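How to Sleep in a Hot Apartment Without Buying an Air Conditioner

By Jawad Afridi
January 11, 2022

Yes, it's January. I am writing this in January because in July I am in no condition to write anything, and because January is when the things you need cost half as much and are still on the shelf. Bookmark it and come back when you're lying on the bathroom floor.

I have lived on the top floor of a brick building for nine summers. The roof is black. The windows are the crank-out kind that won't take a window unit, and the lease has a paragraph about portable ones that my landlord must have paid a lawyer to make that unpleasant. So everything below was worked out by a sweaty man with a thermometer.

Step 1. Buy a thermometer. Buy two.

You want one inside and one outside, out of direct sun. The cheap kind is fine. The whole method comes down to knowing when the air outside is cooler than the air inside, and your skin is a terrible judge of this at nine at night after a plate of hot noodles. I guessed for my first two summers and spent a lot of evenings carefully inviting warm air into my home.

Step 2. Close everything in the morning.

Get up, enjoy the one pleasant hour, and watch the two numbers. When the outside catches up with the inside, shut the windows. All of them, including the little one in the bathroom that you think doesn't count. Then do the shades.

It will feel wrong. Visitors will tell you it's stuffy and reach for the window. Be firm with visitors.

Step 3. Block the sun before it gets through the glass.

Once sunlight is inside your room, the heat is yours to keep. Something on the outside of the window does the most good: an awning, a roll-down bamboo blind, a bedsheet on a tension rod if your neighbors are forgiving. If you can't hang anything outside, use a pale, tight-fitting shade inside and get it as close to the glass as you can.

I have Hamdan blackout shades, white side out, on the two west windows. They run a little narrow, so I stuck felt strips down both sides. From the street it looks as though I'm hiding from someone, and in a way I am.

Step 4. Stop making your own heat.

Go through the apartment and find everything that's warm when it has no business being warm. Mine were:

- a desktop computer that never slept
- the oven, obviously
- a cable box that could have hatched eggs
- the dryer
- an old halogen floor lamp I was fond of

The lamp went to Aníbal Bermúdez on the ground floor, where it's cool all year and he can use it. The cable box got a power strip with a switch. Supper from June on is cold or comes out of the microwave, and if you must bake, do it at six in the morning like a monk.

Step 5. Open up at night, and make the air go somewhere.

When the outside number drops below the inside number, open windows on opposite sides of the apartment. One side lets air in, the other lets it out. If there's a breeze, use it: the windy side is your way in. Prop the doors between them. A bedroom door that drifts shut at two in the morning will undo the whole arrangement, and you'll find out by waking up in soup.

If all your windows are on one wall, open one at the top and one at the bottom if they're the sliding kind, or open two as far apart as they go. It's a poorer setup, but it does something.

Step 6. Put the fans where they earn their keep.

A fan doesn't cool a room. It cools you, by moving air across your skin, and it can also haul hot air out and cooler air in. Those are two separate jobs and they want two separate fans.

The big one goes in the window on the warm side, facing out. I know. Everybody wants to point it in. Put it facing out, a foot or two back from the opening, and the room will pull fresh air in through the other window. Mine is a Lirnden box fan with a rattle that I've come to find soothing.

The small one is for you. A round desk fan whose head tips back is the most useful sort, because you can aim it up at the ceiling in the early evening to stir the air and bring it down level with your ribs when you go to bed. 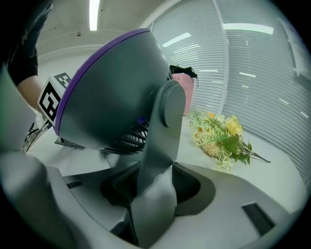
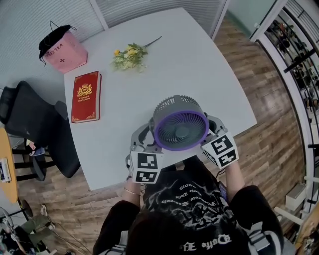

Step 7. Clean the fan.

A dusty blade moves less air and makes more noise about it. Do this in March, before you need it, and again at the hottest part of summer when you've forgotten you ever did it in March.

Unplug it. Take the front grille off if it comes off; on some small ones it twists, on some there's a screw hiding at the bottom, and on some it was never meant to open and you'll be working through the slots with a paintbrush. Wipe the blades with a damp cloth and a drop of dish soap. Keep water away from the motor. Let everything dry fully before you plug it back in.

Step 8. Fix the bed.

Cotton or linen sheets, one layer. Put the comforter in a closet where you can't see it. If you have a foam mattress, you have my sympathy; a woven straw or cotton mat on top helps a bit. I tried a Gumus cooling pillow, and it was very cool for 10 minutes, after which it was a pillow.

Take a lukewarm shower right before bed and don't dry off too well. A cold shower feels heroic and leaves you hotter a half hour later. A damp washcloth on the back of the neck, with the small fan on it, beats every gadget I've been talked into.

Step 9. Know when to quit.

All of this works best where the nights cool off. If it's still in the nineties indoors at bedtime, a fan is just blowing hot air at you, and you should go sleep someplace else. Go to a friend's, a cooling center, Aníbal's couch. Check on older neighbors too. Anyone who is dizzy, confused or sick to their stomach in the heat needs help right away, and confusion especially means calling 911.

What it cost me

The shades were the big expense, $200 for the pair. The box fan was $40. I also spent money on a Flilus mister that I don't wish to discuss, and the felt strips came from a drawer.

Next up, if I get to it: keeping the same apartment warm, which so far involves a hat.

Questions or corrections? Write to Jawad through the contact page. © 2022 Jawad Afridi. All rights reserved. Back to top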